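Import Duty Plan Moves to Public Hearing in Drasley

The Drasley Regional Assembly will open a public hearing in March on a proposal to change how duties are charged on finished goods brought in through the port of Zedolholm. The measure would replace the current schedule, which sets separate rates for 264 categories of merchandise, with two rates: one for finished products and a lower one for parts and raw materials.

The assembly's finance office published the draft text in December. Under the draft, importers would pay the duty when goods leave the port warehouse and enter the local market. At present, payment is due on arrival, even when a shipment is later sent on to another region. The office said the change would bring the duty closer to a tax on local sales and would remove a cost that shipping companies have long opposed.

Business groups are divided. The Kettler Chamber of Commerce, whose members include many small manufacturers, supports the lower rate on parts and has asked the assembly to adopt it without changes. Retailers take a different view. In a written statement, the Zedolholm Merchants Association said that stores selling furniture, bathroom fixtures and building supplies depend heavily on imported stock and would face higher costs on most of their orders.

Nima, a home furnishings distributor with showrooms in both Drasley and Zedolholm, told the finance office that its duty payments could rise by up to 50 percent under the draft. The company has asked for a longer transition period and for existing contracts to be exempt until they expire.

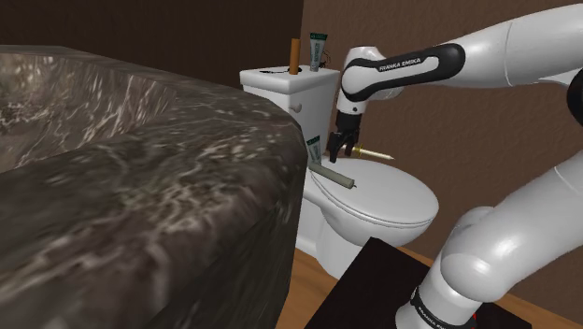

## Credits and Transition Rules

The draft includes a credit for businesses that use imported parts to make goods locally. A company could subtract the duty paid on those parts from its regional business tax for the same year. Unused credits could be carried forward, but they could not be sold or transferred to another company.

Members of the assembly disagree on how the credit should be limited. One amendment would restrict it to companies that file their business tax in Drasley. A competing amendment would open it to any company with a production site in the region, wherever its main office is located. Both will be taken up after the hearing – no vote on either is expected before then.

The finance office has not released a final revenue estimate. It said the figure would depend on which credit rule is adopted and on the length of the transition period.

Written comments may be sent to the office of the assembly clerk until the close of the hearing. Those who wish to speak must register with the clerk by noon on the day before the session.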